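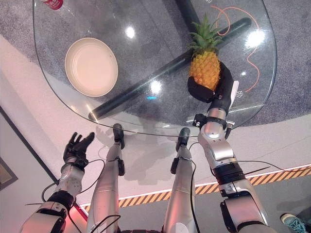

How do I join the Banwood Fruit Share?
Fill in the short form at the front desk of the Grasbridge hall, or print the one from our website and drop it through the mail slot whenever you happen to be passing. You'll get a membership card and a first pickup time within a week or so. We don't ask for proof of income or anything of that kind, just a street address, a way to reach you, and a note of anything you can't eat.

What does a membership cost?
A small household box is $82 for the season and a large one is $111. You can pay all at once or split it into monthly payments, whichever sits better with your budget. If neither does, please tell us quietly at the desk or by email – we keep a fund for exactly this, and it was topped up very generously last November.

When does the season start, and can I still sign up?
Summer boxes begin on Sunday, June 22, 2025, and you're welcome to join at any point after that. We'll simply take the weeks you missed off the price, so please don't feel you have to wait until next year!

What's in a box?
It changes from week to week, and that is half the fun of it. Early in the season you can expect strawberries, rhubarb and the first cherries, then peaches and plums as the weather warms up, and by fall it's apples and pears just about every time. We also add one or two things that don't grow anywhere near Banwood, such as citrus, mangoes or a pineapple, bought through a wholesaler along with the grocery co-op's order. If you'd like a box with local fruit only, tick that line on the form and we'll give you extra of whatever is in season.

How can I tell whether a pineapple is ripe?
Smell the bottom of it. A ripe one smells sweet there, and one with hardly any smell was probably picked a little early. It won't get much sweeter on your counter, though it may soften some, so there's not a lot to gain by waiting. If it smells sharp, a bit like vinegar, it's past its best and you should bring it back for a swap. Color is less help than people think, as some are perfectly good while still quite green.

Should I wash everything as soon as I get home?
We'd hold off on berries until right before you eat them, because they spoil faster once they're damp. Apples, plums and pears can be washed whenever you like. Melons and pineapples deserve a good rinse and a scrub before you cut into them, even though you aren't eating the outside.

My peaches are hard as rocks. What now?
Leave them on the counter, stem side down and not touching, for two or three days. A paper bag will speed things along. Put them in the refrigerator only after they've softened, or they can turn mealy on you.

Can I swap out something I don't like?
Of course you can. There's a trading crate by the door at every pickup, and you may leave one item and take another of about the same size. Please don't put cut fruit in it, however nicely wrapped.

What if I can't make my pickup?
Send a friend or neighbor with your card, or let us know by noon the day before and we'll hold your box in the cooler overnight. Boxes that haven't been collected by the following evening go to the meal kitchen on Grirnum Street, where I promise you they are very much enjoyed.

Where does the local fruit come from?
Most of it is from the Avotiņš orchard, up the hill past the reservoir, which has been growing apples since 1942 and now has some 1336 trees. The berries come from several smaller growers, and those names go up on the board each week. We also gladly take backyard fruit – if you have a pear tree that has gotten ahead of you, call the desk and we'll arrange a time to come and pick.

Do you want the boxes back?
Yes, please! Flatten them if you can, and leave the plastic berry baskets stacked inside one another on the shelf to the left of the door. Egg cartons we can't use, I'm afraid, though we are offered a great many of them.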